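Stimow Table Demonstration: README and data card

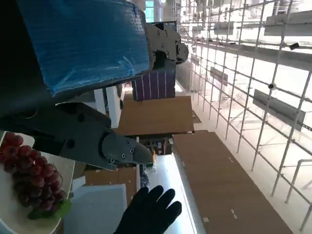 Kuvari, 12/8/20

Contents of this release

This folder holds the recordings made during the open day at the Kuvari workshop. Visitors came in small groups and watched the arm handle things on a table: fruit on a plate, boxes, boards and a mix of smaller objects. Some of the runs have a person's hand near the arm, in a black glove. The recordings come from the small camera at the wrist, so the gripper is in view for much of the time.

There are 321 recordings. Each one covers a single attempt at a single task, from the moment the operator pressed start to the moment the arm was stopped. Attempts that went wrong are kept. If you only want the good ones, filter on the result column.

Folder layout

runs/ one folder per attempt, numbered from 0001
tables/ runs.csv and objects.csv
notes/ the operator's log, typed up from paper
split.txt which runs are for training and which are held back

The held-back set has 64 runs. Please don't train on them if you plan to compare your numbers with ours.

Columns in runs.csv

run_id: matches the folder name
task: short text, such as "move grapes" or "pick box"
group: which visitor group was present (blank for the warm-up runs)
hand_present: yes or no, filled in by watching the recording
result: done, partly, failed, stopped
comment: free text, often empty

The result was marked by the operator on the day and checked later against the recording. Where the two disagreed we kept the later mark and put the first one in the comment. "Stopped" means someone pressed the button. It says nothing about how the attempt was going.

How the day ran

The Camacho room was open to visitors from late morning. Each group got a short talk, then three or four attempts, then time for questions. People could pick the next task from a printed list. Grapes were the most popular choice by a long way, which is why the tasks are so uneven. The talk and the questions were not recorded and there is no sound in any of the files.

The forearm has a blue plastic cover, and it stayed on for all runs. The cover moves and creases as the arm turns, so the outline of the arm is not the same from one recording to the next. If you mask out the robot before training, check the mask on several runs first.

Lighting

It was a bright room. The far background often washes out to white, and the white tabletop can come close to it. We have left the exposure as it was. A corrected copy was made in July for the earlier rehearsal set (Clitora) but we didn't find that it helped, and we have not repeated it.

Known problems

Runs 0040 to 0046 have gripper readings that lag behind the pictures. The delay is steady at 700 milliseconds, and load.py takes it out unless you pass --raw.

Small objects near the middle of the table are often blurred. In objects.csv these are entered as "small item" with no further label.

The white grid behind the table gives a lot of false matches to anything that looks for straight lines or corners.

Two runs have no comment and no group. We think they belong to the warm-up.

Use

Free for teaching and research. Please name the Stimow table set and the version you used. Downloads are limited to 1000 files per request, so fetch the runs folder in one archive if you can.

Changes

1.1 fixed swapped task names in two runs, added split.txt
1.0 first release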